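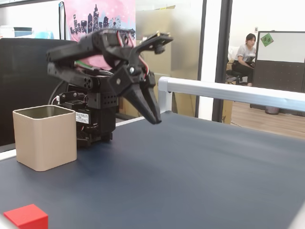
Sorting Small Parts into Open Bins

Issued by Endolgate Workplace Services. Prepared by Njoroge Mabula; reviewed by Akash Gautam. Apr 28, 2021

This procedure applies to all shared work tables on which blocks, cubes and similar small items are put away at the end of a session.

Before you begin

Clear the tabletop of papers and personal belongings. Wipe the surface with a dry cloth. Select a bin with an open top and straight sides. Bins with lids are reserved for long-term storage and must not be used at the table.

Procedure

1. Place the bin flat on the tabletop, away from the edge and within easy reach.
2. Route any cables behind the bin.
3. Group the items by color before putting any of them away.
4. Lift one item at a time. Raise it clear of the rim before moving it across.
5. Lower the item into the bin before releasing it. Items must not be dropped from a height.

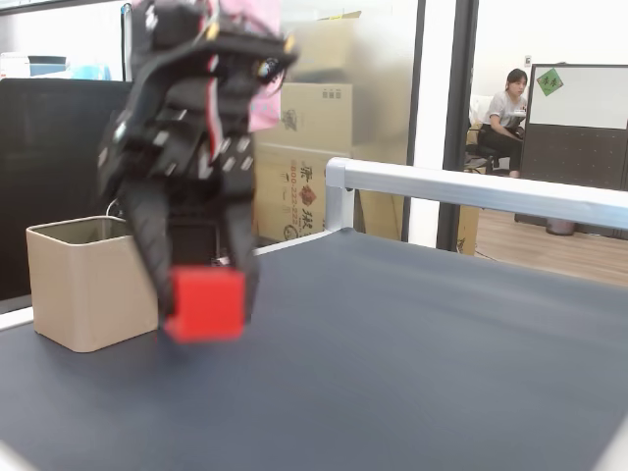
Red cube held above the tabletop, beside the open bin.

6. Check the table and the floor for stray items.
7. Label the bin and return it to its assigned shelf.

Capacity

A standard bin holds 134 small cubes. Do not fill above the rim. Replacement bins may be requested from Jabari Obura at the supply desk.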